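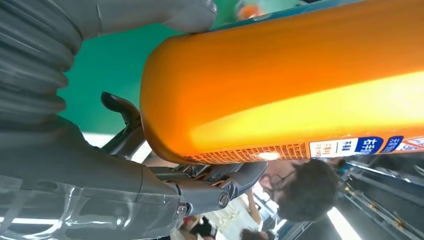

Orange bottle on its side, small print and the blue label panels facing out.

Posted November 15, 2024
By the stockroom desk, Namero

OK, reopening this one, sorry! I closed it in August thinking we were done with the orange soda mess, and we are so not done. Short version for whoever picks it up: the shelf count for the orange soda still doesn't match the system, and now I think I know which part is wrong (and it's partly me, ugh).

What I'm seeing. Ruvum says we have 3,393 bottles of orange on hand. I went through the shelves and the back stock twice and came up 33 short both times. Same number twice makes me think it's a records problem and I haven't just lost my place in the middle of a row, which I have definitely done before.

What I tried first: logged out, logged in, refreshed the item page, cleared the pending list. No change. Then I reran the whole receiving report going back to August and read it line by line with a very large coffee. Most of it is fine. The delivery of 700 came in under the right item and the right shelf code, so you can leave that one alone.

Then I got to the returns. We had bottles come back from the Dandier counter and they went in under the old item number, the one we stopped using when the label changed. So Ruvum has 2 entries for what is the same drink, and it adds them together on the summary page but only lets you adjust the newer one. I tried to merge them and got "item in use, try again later." I tried again later. I tried again after lunch. Still in use, by whom I have no idea!

Something else that may or may not matter: when bottles are lying down, it's really easy to end up with the label turned the wrong way, and then whoever is scanning grabs the shelf tag instead. The shelf tag on the lower row is still the old one. I've pulled it and stuck it on the clipboard so it can't fool anybody else, and I'm printing a new one as soon as the label printer has paper again (separate ticket, don't get me started).
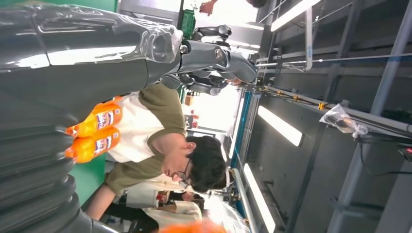 Can I keep shelving orange soda while the old item number is still open?
Go ahead and shelve it, but scan the bottle and skip the shelf tag until the new tag is up.

Where it stands now: I've asked Quan support to release the lock on the old item so I can merge. Once that's through I'll do one more full count and put the number in here. Please don't post an adjustment for the 33 before then, or we'll end up fixing it twice and I'll be back here in a month reopening this again.

Leaving status as open, waiting on Quan. Lower row tag is on the clipboard by the door if you need the old number.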